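The night shift gets its weekends back

At 4 in the afternoon the wash-up room at Treltwood is louder than the kitchen it serves. Trays come down the belt, steam rolls off the big tunnel washer, and Floarea Mihăilă is shouting over all of it that I'm standing in the wrong spot. I move. She grins and goes back to stacking.

Treltwood cooks for aged-care homes and a couple of schools, 340 lunches on a quiet day and 435 when everybody's in. Every one of those meals comes back as dirty crockery. For years the answer was more hands and longer nights, and the hands got sore and left. Floarea has been here longer than any of the machines, and she can tell you which wrist went first.

So when the company brought in Lakora, a small automation outfit, to see what a robot could take over, you might expect her to have been wary. She was! She told them in the first meeting that she'd seen a "labour-saving" trolley arrive once and it had saved no labour at all. What won her over was that the Lakora crew spent their first 3 weeks in aprons, working beside her, scraping plates and asking why she did things the way she did.

Those questions turned up all sorts of habits that had never been written down. Cups go to the rack at a tilt so the foot doesn't hold a puddle. Anything tall gets dried at the back. You never reach over a full rack, you go around it. Bogdan Buzatu, who leads the Lakora team, filled a notebook with this stuff and still quotes it like scripture.

"I came in thinking the washing was the job," he told me. "The washer does the washing. The job is everything that happens on either side of it, and Floarea does most of that without looking."

The robots don't try those habits out on real cups to begin with. They start in simulation, on Darius Rusu's computer, in a former storeroom with one window and a very good kettle. Darius builds the practice pieces: a bench, a rack, something to pick up, a hand to do the picking. He can run the same reach over and over, shift the rack a little, and run it again while he eats his sandwich. I could have watched for hours. There's something completely absorbing about a hand working out how to hold a thing you've held ten thousand times without a thought.

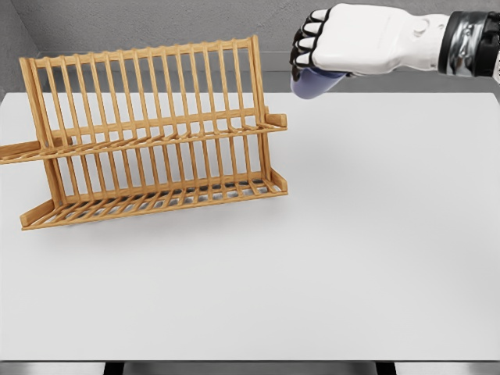
Floarea wanders in on her break and gives notes. She has opinions about grip, about the angle of approach, and about how close a knuckle should ever get to the dowels on a drying rack. Darius writes them on sticky notes and they go into the next round. It has become part of her role, with a line in the roster and a pay bump to match, and she negotiated both herself.

Not all of it has gone smoothly. Virgil Lungu, who works evenings, found the first months hard going. The arm on the sorting bench was slow, it stopped whenever a tea towel came near it, and he was the one who had to restart it. He also missed having someone across the bench to talk to. The team has since moved the bench so two people face each other again, with the arm off to one side, and he says that change mattered more to him than any software update.

What has changed most is the clock. The late shift used to finish well after midnight. Now it wraps up in time for the last bus, and weekend work is by choice. Nobody on the crew was let go, and two people moved across to the kitchen, where Ívar Hafstein is teaching them pastry. He's delighted – he'd been asking for help since the ovens were put in.

There's more on the way in September, when a second arm goes in beside the cutlery station. Floarea has already told Bogdan where it should stand. He had it marked on the floor plan a metre to the left, and by the time I packed up my notes he was rubbing it out.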